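How to Prepare a Conference Poster From a Student Research Project

Altuvport, 20th April

Every spring many students in our faculty must make a poster for the first time. I have made several, and I have also stood as a judge at the Tokesetti student meeting, where I saw the same mistakes again and again. This guide is for life science students who have already finished their measurements and have a results chapter, or at least a draft of it.

Step 1. Write one sentence first
Before you open any program, write the main result in one sentence. For example: "Rats that received the low dose learned the maze slower than the control group." If you need two sentences, you probably have two posters. Put this sentence in the title or directly under it.

Step 2. Reduce the text
My first poster had more than 1000 words and people walked past it. Now I stay near 300. Cut the introduction most strongly. The visitors in your session mostly know the field, and the others will ask you. Methods can be a small diagram with short labels. Keep the number of animals or samples, the dose and the name of the statistical test, because judges look for these.

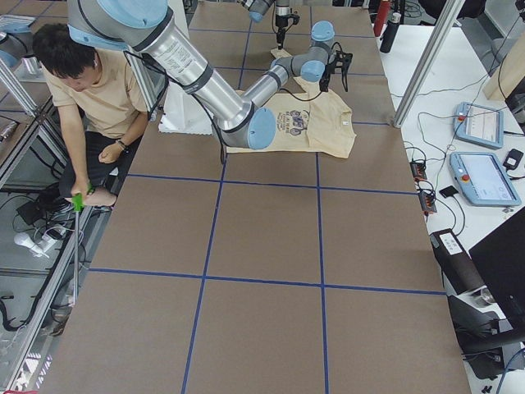 Step 3. Plan the layout by hand
A poster layout is easier to decide at full size than on a small screen. Ask your department which format they print and cut a sheet of cheap paper to this size. Put it on a big table and mark the columns, so that you can move printed figures and text blocks from one place to another. Blue masking tape on brown paper, with lines going lengthwise and crosswise, gives large rectangles which are easy to see also when you step back. Give the biggest rectangle to your most important figure. I normally use three columns, but two are also good if you have only a few graphs.

Step 4. Prepare the figures
Export each graph again from the original file. Do not copy it from the thesis, where the letters are too small. Photographs from the microscope should have at least 180 dots per inch at the final size – and do not forget the scale bar. Use the same color for the same group everywhere.

Step 5. Check and print
Print a small version on normal paper and read it at arm's length. If you can't read the axis labels, they are too small. Then give it to your supervisor, early enough that there is time for changes. The print shop on Brirano Street needs two working days, and in May it can be four. Save as PDF with fonts embedded.

Step 6. Practice the short talk
Prepare two versions, one of one minute and one of three. Start with the question, then show the main figure. For students of our faculty, practice sessions are held in room 214 of the Nedelcu building. Bring your small printed version, and a pen for the comments.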